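Home Organization Basics, Unit 4: Clearing a Work Surface
Course handout, Wumbridge Evening Program
Instructor: Hadiza Ogundipe

Welcome back! Last unit was drawers. Tonight is my favorite part of the course, the flat surface, and I have been looking forward to it since November. Please read this before you start on your own table.

Key terms

Landing spot: the place where things get put down when you come in with your hands full. Every home has one, and it is usually the table.
Resident: an object that lives on the surface full time.
Visitor: an object that comes out for a job and goes back when the job is done.

Most crowded tables have too many residents. Mail is a visitor. Scissors are a visitor (yes, even if you use them daily!). A lamp can be a resident, and so can one box for small things, if you keep it to one.

The full clear

Take everything off. I know it is tempting to work around the heavy items, but a table that has been completely emptied shows you how much room you have, and people are always surprised. Put it all on the floor or the bed, wipe the top from the back toward you, and let it dry. Then bring back the residents only - slowly, one at a time - and stop while there is still plenty of open surface.

Start at the back corners. A box tucked into a far corner leaves the middle and the front edge free for your elbows, your papers and whatever you are making. Tinted plastic is a lovely choice for this. It softens the look of what's inside and you can still tell whether the thing is full.

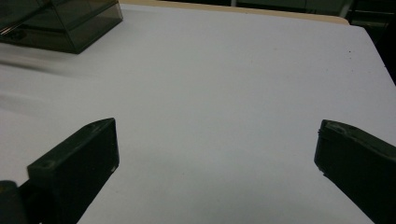

How much of the table should stay open?
Enough for your largest regular job, laid out flat, with space for both forearms. If you cut fabric, measure the fabric. If you pay bills, spread out the bills and measure those.

Pale tops

A white or light gray top is wonderful for sorting, as small dark items like screws and hair pins show up right away. It also shows every smudge. Before you scrub at a gray patch, move your hand over it and shift the lamp. If the patch moves, it's a shadow, and you can put the cloth down. I have scrubbed at shadows myself!

Practice for next time

1. Set a timer for 40 minutes and do one full clear at home.
2. List your residents and your visitors. The Omoregie worksheet has 32 lines, and you may well fill them.
3. Measure your open area and write it at the bottom of the sheet.
4. Leave the table alone overnight, then write down what landed on it by breakfast.

Bring the sheet to the Nonuvach room. We'll work in groups of 2 and compare lists - this is always a noisy, happy session. Extra reading is in the Pevanon booklet, page 27, on choosing a lidded box.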